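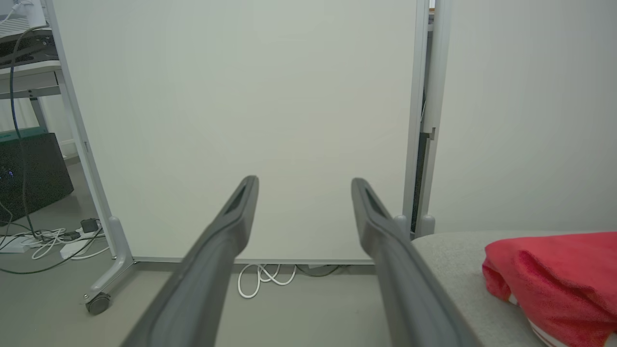
Testers wanted: Sallby long-wear lip tint

Niltix is looking for people to try a new lip tint that is meant to last all day. We've heard that one before – so have you, probably – and would like to see it survive a bacon sandwich before we print it on a box.

You'll wear 2 shades for a fortnight each and fill in a short form every evening. Say what you think. "Dries like glue" is useful to us, "lovely" much less so.

We pay £90 on return of the last form. No travel costs, and you can't keep the unopened tubes.

You must be over 18, with no known allergy to lanolin or beeswax. People who sell make-up needn't apply.

Write to the Niltix testing desk before the end of April, quoting 2875.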